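About Prodidcombe

We started Prodidcombe in June with 2 arms, 4 grippers and a long list of chores we wished a robot could do. Today our whole team works on one thing: gathering good examples for machines that learn by watching. A person guides the arms through a job from start to finish, we record it, and then we do it again with everything moved over a little.

We love the everyday stuff! Trash bags are a favorite of ours, all thin and slippery and never the same shape twice (our learning system, Brustine, still finds them hard).
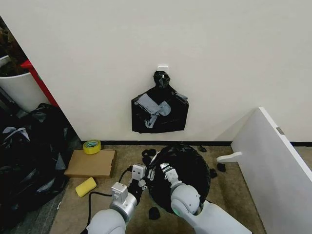 Our first goal was 1,000 complete runs, and we now have 3,649. We keep the clumsy ones too, with notes on where the grip slipped, and those get replayed at lunch more than the good ones do.

Our office is on Halvorsen Street, up the stairs and to the left. If you build robots, study them or just enjoy a well-lined bin, write to us. We answer all our mail.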